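Whiteboard ghosting after melamine sponge, recoat or replace?

Posted in Home Office & Workshop, 176 views

Maritza Sánchez
I have a melamine-faced board that used to hang in my workshop. Marker left on it since October no longer wipes off dry. Isopropyl at 70 percent lifts most of it, but a gray shadow remains. I then used a melamine sponge, and now new marks stain within a day. Is the surface finished, or can it be recoated?

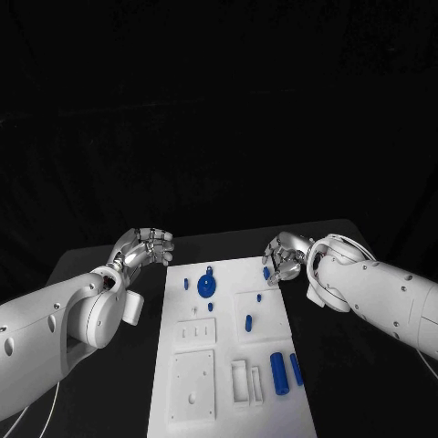
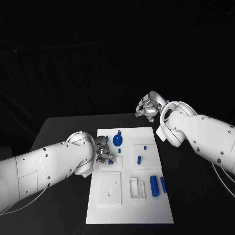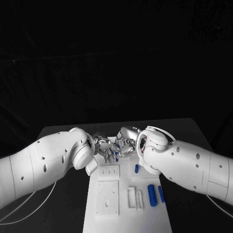 The board has two mounting holes on the short side, so I would like to keep the same size if I replace it. Budget is limited. The local store carries Radance dry-erase paint and nothing else.

Wilmer Echeverri
The sponge is the cause. It is a fine abrasive and it takes the gloss off melamine. Pigment then sits in the scratches and solvent can't reach it.

Recoating works if the prep is right. Wipe with isopropyl, sand with 400 grit, finish with 3000 only if the can calls for it (most don't), wipe again, and let it dry. Apply 2 thin coats with a foam roller, in one direction. Leave it a full week before you write on it. I rushed mine on a Saturday and the first marker line is still there.

If you replace it, get porcelain on steel. It costs more and can be cleaned with nearly anything.

skurstead2139
car wax. works for a month or so then do it again

Maritza Sánchez
Wax beaded the marker ink on my test corner, so I'm going with the paint.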